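Category: News > Home Robotics > Training Data

Ekwueme opens home recording programme to teach robots how to handle laundry

Hikirgate, September 2025. Ekwueme has opened the second stage of Stultivine, its programme for teaching robots household work from demonstrations given by people in ordinary homes. The new stage deals with clothes: picking them up, laying them flat, pairing socks and folding trousers. Recording takes place in 60 homes in and near Hikirgate.

Demonstrators work with a hand-held gripper that has the same type of fingers as the robot arm that will later do the job. A camera on the tool records each movement from close to the fingers. No robot needs to be brought into the home, and a session can be held in a bedroom with the furniture left where it is. 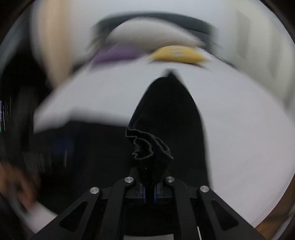
Ekwueme Press Office

Black clothing was given a session of its own. A black sock held in the blue-padded fingers, with more black fabric behind it, leaves very little contrast for a vision system to work with. Early models trained by Ekwueme often closed on the wrong layer, or on nothing at all. The first stage, which ended in July, used mainly light towels and tea cloths and did not prepare the models for this.

The second stage will collect 800 demonstrations of dark garments on pale bedding. Demonstrators are asked to work at their normal speed. Fast movements blur the picture, and these recordings are kept, as a working robot will also have to deal with blurred views. A demonstration in which a garment is dropped is also kept, provided the person picks it up again and carries on.

The programme uses a simple set of instructions. Demonstrators are told which item to start with and where it should end up. How they get there is left to them. Each person repeats a task three times, and the garment is moved to a new position on the bed before each attempt.

Some tasks call for more than one gripper. Large items such as trousers are hard to straighten from one side, so Stultivine includes joint sessions in which two people work on the same garment.

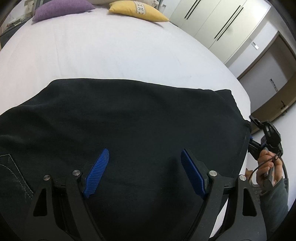 Two-person tasks

In a joint session, the demonstrators stand where they can both reach the fabric. Recordings from the two tools are matched by time, so that the model learns both sets of movements together. Ekwueme plans to use this material on Sina, its two-armed test robot.

Sina completed 79 per cent of single-towel folds in trials after the first stage. Trials with trousers and socks will start once the new recordings have been checked and labelled. Results will be published whether or not they improve on the towel figure.

Households taking part receive a fee for each session and can ask for any recording made in their home to be deleted. Faces, letters and screens are masked before the material is used for training.

Households in the Hikirgate area that wish to take part can apply through the Stultivine page on the Ekwueme website. Applicants need a bed or large table with free space on at least one side. Clothing can be supplied on request.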